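Nenard finish

The Nenard finish is a style of interior surface in which a dark red-brown floor with a marble pattern is combined with pale wall panels printed with gray leaves. It is used mostly in small kitchens, pantries, serving corners and shop displays. The name comes from Nenard, the street in Redano where the first showroom of the style was opened. In trade catalogs it is also called "red floor, gray leaf".

Typical use

The finish was first sold for places where food is put on plates and shown to guests. A dark floor of this color makes a strong contrast with light dishes and with fresh fruit, for example green grapes on a beige plate. Small storage items, such as wire baskets and clear acrylic boxes, are often hung on the walls, so that the leaf print stays partly visible behind them. 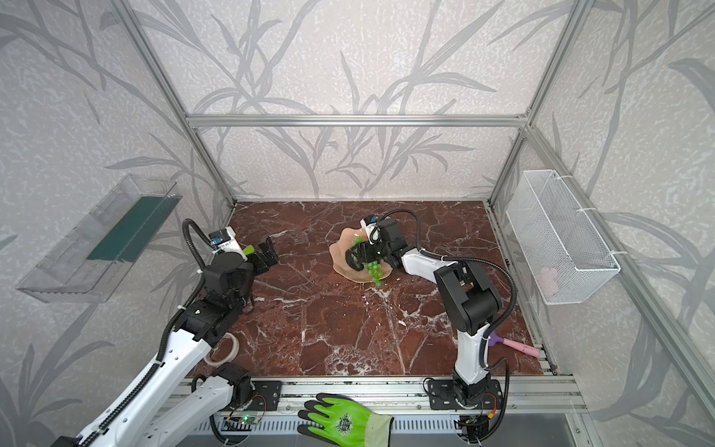
Floor

The ground color of the floor goes from maroon to rust, with patches of darker brown and lighter orange-brown. White and pale pink veins run over it in broken lines, similar to cracks in old glaze. In most versions a few veins are clearly brighter than the others, and thinner ones spread out from them.

The surface is normally polished. Natural stone, ceramic tile and printed sheet are all sold under the same name, and the buyer should look at the product sheet to know which one is offered. The printed sheet is made in 7 shades and the tile in 19, but only the darkest shades are considered typical of the style.

Wall panels

The wall panels have a light gray-beige ground with small white flecks. Over it there are large plant forms in soft gray, mainly long narrow leaves which look like grass or lily. The most common pattern is Pliltotum, drawn for the Makris workshop. It has 31 separate leaf groups, which are repeated in a different order on each panel, so two walls beside each other do not need to match.

Some fitters prefer to place the fullest group of leaves on the rear wall and the more angular branches on the side – this is a matter of taste and there is no fixed rule.

Corners and edges

Panels are joined at the corner by a vertical aluminum strip. A second strip is laid along the bottom of the wall, where it covers the line between panel and floor. Both are left in the natural silver color of the metal. Ridged profiles are more usual than flat ones, as they hide small scratches better. In the Makris system the vertical strip is cut first, and the bottom strips are then fitted against it.

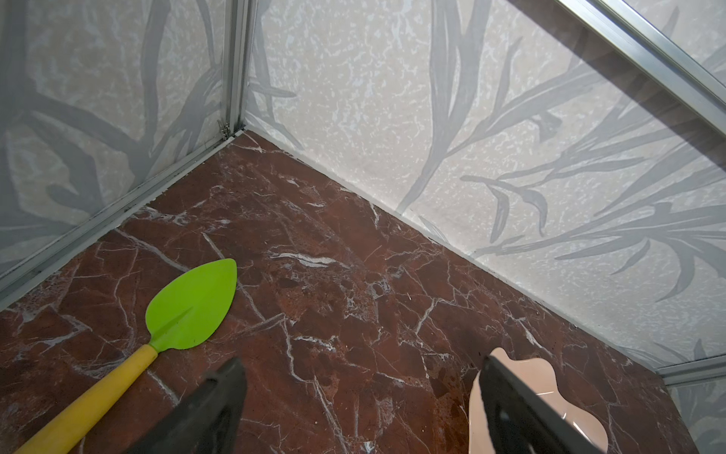
Care

The floor is cleaned with a soft cloth and mild soap. Fruit juice should be wiped away soon, above all on natural stone, which can lose its shine where acid stays on it. The printed panels can be washed with lukewarm water, but rough sponges are not recommended. Dust collects in the ridges of the strips and is removed with a dry brush.

Variants

A version with green leaves on white ground was sold in Redano for 56 months and then taken out of the catalog. A version with a black floor is still made, though only to order.

See also

Marble pattern; Wall panel; Corner profile; Botanical print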